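Marker Sorting, Bench 4000

Gallery notes by Lai-ching Poon, updated 30/04/2020

Stationery at the Alton workroom is sorted by bin colour. The stock list was redrawn in January and now runs to 31 lines, with highlighters and markers entered separately. Benchtops are timber with a butcher-block grain, left uncoated to suit the felt tips.

Loose stock, mid-sort

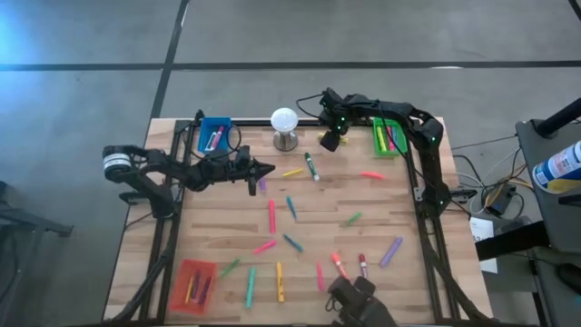 Markers and highlighters spread over the benchtop, with blue, green and red-orange bins at the corners. The red-orange bin is mesh - the yellow, purple and red markers in it lie on the diagonal. The green bin stores its markers standing up or at an angle.

Labelling

Bin labels are the Numano 9 mm type, printed in grey. Marcela Gajdoš keeps the colour chart. Dried-out markers go to the Prendergast recycling tub, catalogue no. 2236.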